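How to Write a Summer Research Proposal That Gets Read

Home | Students | Research | Guides | Contact

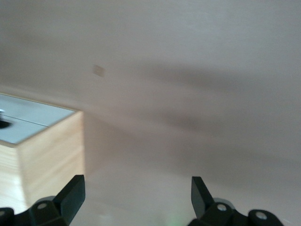 Undergraduate Research Office, Giltthorpe College of Engineering

Print this page | E-mail this page
Shares: 32 | Comments: 0

So you want to spend your summer doing research. Great choice! You don't need a perfect GPA or a patent in your back pocket to apply for a Prunness Summer Award. You do need a proposal, and for most students it's the first one they've ever written. This guide takes you through it from blank page to submit button. Give yourself three weeks if you can. Two will work, but you'll feel it.

Before you write anything

Find your mentor first. Every award needs a faculty mentor, and the proposal is so much easier once you've had even one real conversation with the person you'd be working for. Go through the department pages, pick four or five labs whose work makes you curious, and read one recent paper from each. You won't follow all of it. Read the abstract, the introduction and the figures, and write down whatever you'd like to ask.

Then send a short e-mail. Say who you are, what year you're in, what you read and which part of it grabbed you, and ask for a 20-minute meeting. Attach your resume. If a week goes by with no answer, write again (really, do! Faculty inboxes in April are a sight to behold, and a polite second message bothers no one).

Step 1. Get your question down to one sentence

Start with the topic and keep squeezing. "I'm interested in concrete" is a topic. "Does replacing part of the sand with crushed glass change how fast a concrete sample cures?" is a question, and you can already see the experiment inside it. If your sentence has two "ands" in it, you probably have two projects. Pick the one you'd happily talk about over lunch.

Take this sentence to your mentor before going any further. It will come back changed, and that's a good sign.

Step 2. Write the background

One or two paragraphs, with three to six sources. Tell the reader what's already known, where the gap is, and why somebody should care about filling it. Your readers are engineers, but they come from all over the college, so a civil engineer may well be reading your circuits proposal. Spell out every abbreviation the first time. The librarians in the Medina Reading Room will sit down with you and help you search, and they are wonderful at it.

Step 3. Describe your method

This is the part reviewers spend the most time on, so give it the most room. Walk through what you'll do in order: what you'll build or measure, which equipment you'll use, how many trials you plan, and what you'll do with the data once you have it. Use "I will" and plain verbs. If you need training on a machine, say so and put it in the schedule.

Also include a fallback. Parts ship late, code breaks, samples crack. One or two sentences on what you'd do instead show that you've thought it through.

Step 4. Build a week-by-week timeline

A simple table is fine. The summer term gives you ten weeks. Leave the last two for writing and for your poster, and please don't schedule anything heroic in week one, when you'll mostly be getting your key card, your safety certificate and your login.

Step 5. Put together the budget

You may ask for up to $700 in supplies. List each item with its price and the vendor, and include shipping. Check with your mentor about what the lab already owns before you add it to the list! Travel, laptops and food can't be covered. Anything from the college machine shop goes on its own line, with the shop's quote attached.

Step 6. Write the summary last

The summary goes at the top of the proposal but it's far easier to write once the rest exists. The limit is 500 words and the form will cut you off right there, so draft it in a separate document and paste it in. Question, method, what you expect to learn, who it helps.

Step 7. Let other people at it

Send the draft to your mentor at least a week before the deadline. Then hand it to a friend in a completely different major and ask them to tell you, out loud, what your project is. Wherever they get stuck, rewrite. It's a slightly painful 10 minutes and it does more for a proposal than another evening alone with it.

We also run drop-in draft sessions in Hesel Hall during the month before the deadline. Bring a printed copy and a pen. Each slot is 45 minutes, and you're welcome at any stage, including the stage where you have a title and nothing else.

Step 8. Submit

Save everything as a single PDF in this order: summary, background, method, timeline, budget, references. Your resume and transcript upload separately. Your mentor gets an automatic link for the support letter once you press submit, and the application isn't complete until that letter is in, so remind them the same day. The portal closes at 5 p.m. sharp.

A few things we see every year

File names like "proposal_final_FINAL2." Use your last name and the word proposal.

Literature lists with no page numbers or years. Any citation style is okay, as long as you stick to it.

Proposals written entirely about the mentor's lab. We love the lab too! But tell us what you will do there.

If you aren't funded this round, you can ask for your reviewer comments and apply again in the fall. Plenty of students get their award on the second try with the same project and a sharper method section.

Questions about eligibility or the form go to Wenceslao Alarcón, undergraduate research coordinator, in the main office at Hesel Hall.

Back to top | Previous guide: Reading a Research Paper | Next guide: Making Your Poster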